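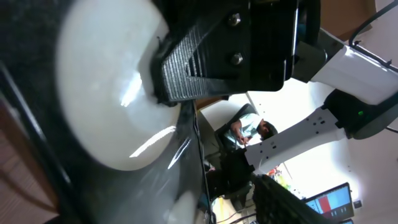
Manipulation Group, Clondby Lab - gripper-users list

From: Osaze Olaniyan
To: gripper-users
Date: April 2021
Subject: Re: [gripper-users] ribbed pads or flat pads on the two-arm bench?

Replies inline.

> We have the Pakura fingers on one arm and are about to order for
> the second. Did you stay with the ribbed pads in the end? Our flat
> ones are fine on boxes but we keep losing round things.

We stayed with ribbed, on both arms. The wrist view at the top is the black ribbed pad up against a large white round piece, smooth and a bit glossy, the kind of surface we had the most trouble with. On our list of smooth objects we ran 99 picks with each pad. Flat held 57. Ribbed dropped 2, both on the first day, before I had reset the closing force.

> Any trouble with mounting?

No. The finger plate goes on with hex bolts. Check them after the first day, then weekly. One of ours had backed out by half a turn and I spent a morning blaming the controller.

> And the wrist camera? Urquhart says theirs washes out on shiny parts.

Ours gets glare too. You can see the bright streak across the white piece. I turned off auto exposure and set it by hand, which helped with the dark areas but did not remove the streak. If anyone has tried a polarizing filter on a lens this small, I would like to hear how it went.

Two other things. Leave more slack in the cables than the Drondness guide says, and clip them along the arm. And the ribs pick up dust. I wipe them every 30 picks with a damp cloth, and the numbers above were taken that way.

I have not tried the soft pads yet. They are on back order until August.

Osaze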